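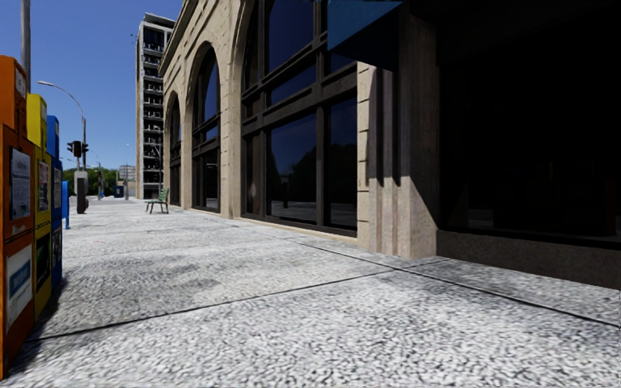 ## Progress report: Fotham local print distribution study

Date: 2020-06-27
Prepared by: Gwenaël Barbier
Grant holder: Wirora

### Status

The work is on schedule except for the reader survey, which was suspended in the spring and has since restarted in a shorter form. Spending is under budget. No change to the end date is requested.

### Background

The grant supports a study of how free and low-cost printed papers reach readers in Fotham who have no regular internet access. The Haltesar Weekly and the Negash community bulletin both agreed to share print orders, route sheets and return counts. The study compares three delivery channels: street boxes, counter stacks in shops and public buildings, and direct mail.

### Work completed

**Distribution records.** Route sheets from both papers have been entered and checked against printer invoices. The Haltesar sheets needed more cleaning than planned. Drivers record returns by bundle on some routes and by single copy on others, and the column heading does not say which. Each driver was contacted and the unit confirmed. Two routes could not be resolved and are excluded from the return figures.

**Box inventory.** All 67 street boxes on the two papers' lists were visited. The inventory records location, condition, coin or free mechanism, and distance to the nearest transit stop. At 12 listed locations there was no box. The publishers have been given the list and have removed those stops from the route sheets.

**Counter stacks.** Most counter locations closed for part of the spring. Copies intended for them were either held back or moved to boxes, depending on the route. Records for these weeks are flagged and analyzed separately.

**Reader survey.** The target remains 400 completed forms. So far 200 have been returned. The in-person version has been dropped and replaced with a printed form inserted in both papers, with prepaid return postage. Response by mail is slower and skews toward older readers, so the final tables will be weighted by age group.

### Preliminary findings

These findings should not be quoted outside Wirora until the survey closes.

Return rates are lower for boxes near transit stops than for boxes on purely residential blocks. The difference holds for both papers. Box condition appears to matter less than expected - several units recorded as damaged had return rates in the normal range for their route.

Direct mail has the lowest waste and the highest cost per copy. The Negash bulletin could not carry that cost without support.

### Budget

Travel is underspent. Printing and postage are overspent because of the survey insert. We ask permission to move the unused travel amount to the postage line. The total award does not change.

### Risks

- Survey response may stall over the summer. A second insert is planned if it does.
- The Haltesar Weekly is reviewing its print schedule. A change in frequency would break the comparison between earlier and later weeks.
- Some counter locations may not reopen.

### Next steps

1. Close the survey and complete data entry.
2. Finish the cost model for each channel, including box repair and replacement.
3. Send draft tables to both publishers for correction.
4. Submit the final report in October.

A decision on the budget transfer is needed before the second insert can be ordered.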